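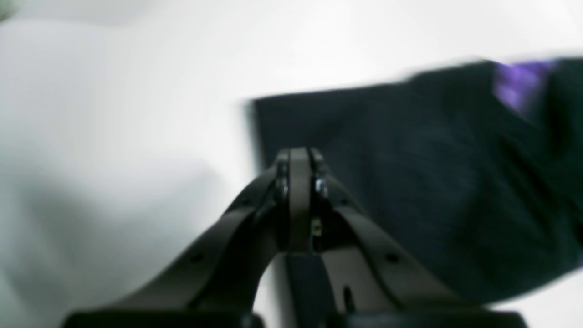 Kakerance Dark Cloth

Shop > Fabric by the Yard > Plain Dark Cloth > Kakerance

14 shares | 6 comments

We don't usually carry anything the mill calls "do-everything." Do-everything cloth tends to be a so-so curtain and a poor seat cover. Ramanauskas has used that phrase for Kakerance on every sample card since March, and we still don't buy it. We do stock the cloth, for three or four jobs it does well, and we'd like you to know which ones before you order.

Color

One color only, sold as Night. It is a very dark cloth. By a window most people call it navy, and under a kitchen bulb the same people call it black. If you are trying to match a black sofa or a pair of navy drapes, get a swatch first and look at it in the room where it will live. We won't promise a match to anything, including an older piece of Kakerance. The mill says its dye lots don't vary. We have put two lots side by side and could tell them apart, so buy all you need in one order.

What the mill claims, and what we think

"Hides everything." It hides coffee. It does not hide lint, flour or cat hair, and no dark cloth we have ever sold does. Keep a lint roller in the drawer.

"No ironing needed." Fold lines from shipping were still there after a night over the back of a chair. A warm iron on the wrong side took them out. Test a corner first.

"Washes like new." Reet Toom in our cutting room washed the same test piece 11 times at home with her own dark laundry. It came out a little softer and a little duller. She wouldn't call it new and neither would we, but she did keep it for a table cover. The first wash let go of some dye, so keep it away from white towels.

"Blocks all light." No. Hold it up to a lamp. For a bedroom, line it.

Good for

Table covers, drawer and shelf liners, dust covers, the back side of a quilt you don't plan to show off. It lies flat on a table and the cut edge behaves well enough to hem without swearing.

Not good for

Dining chair seats, dog beds, anything left outside. Leopold Frei, who runs our returns desk, would like this part printed larger. Most of the Kakerance that comes back to him has been stapled to a chair.

Compared with Furkier

People ask. Furkier Plain is heavier and costs more, and for seats we'd send you there. For a table you'd be paying for weight you won't notice. Furkier's own color chart says its darkest shade is "true black," a claim we'd also check with a swatch.

Ordering

Sold by the full yard, cut from the roll, up to 30 yards in one piece. Wider projects will need a seam. Orders over 6 yards ship on a tube, and smaller ones are folded. Swatches are free and go out with the regular mail. Cut yardage can be returned only if we cut it wrong or the cloth has a flaw, and please check before washing.

Care

Machine wash cold, inside out if it's sewn into something. Low dryer or a line. No bleach. The mill's tag allows a hot wash and we would ignore it.

Comments (6), showing 2

Chun-hung Chow: Bought four yards for a workbench cover. Lint warning is accurate. Hem was easy.

Rostislav Vlček: Mine reads as black in every room I own. Fine with me, but I wouldn't call it navy. Is a wider roll coming?

Reply from Trernus: The mill says yes. It said the same last time, so we aren't taking orders for it.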